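Promdale Amateur Radio Society — Members' Forum
Repeaters and Nets

Topic: Proposed change to the evening net procedure

Heike Görtz (Net Manager)
Posted 2019-03-14
Members are advised that the evening net is proposed to move from the Brotmont repeater to simplex beginning in May. Check-ins would be taken by district, with mobile stations called first. Comments are requested in this thread before the board votes.

kbandara
I must register an objection. Several members operate handhelds at 8 watts or less from the valley floor and cannot reach net control without the repeater. The proposal would exclude them from the roll.

Kumudini Nanayakkara
I support the change. The repeater has a two-minute timer and long reports are regularly lost. Simplex also gives us practice for the day the Brotmont site is off the air.

kbandara
Practice is a fair aim, but it does not require giving up the repeater every evening. I would accept one simplex session a month, with a relay station appointed on the ridge.

J. Munasinghe
The relay suggestion has merit. I can serve as relay from my home station, which has a 50-foot mast. I do not agree that mobiles should be called first — stations with traffic should have priority, as the present net script states.
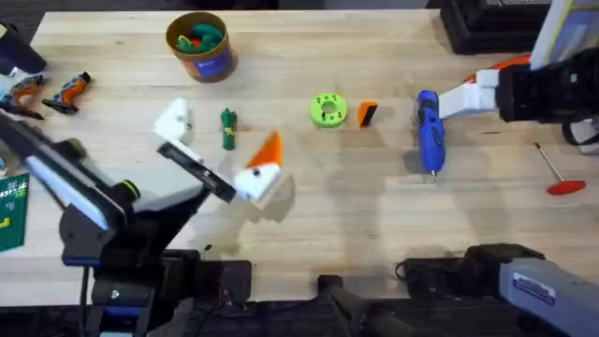
Two arms over the table, the left one holding a white piece with an orange top.

Heike Görtz (Net Manager)
Ms. Munasinghe is correct about the script, and the calling order will be withdrawn from the proposal. The monthly session will be put to the board as an alternative. Mr. Bandara is asked to send me the list of stations affected.

kbandara
The list will be sent this evening. I continue to oppose the original proposal.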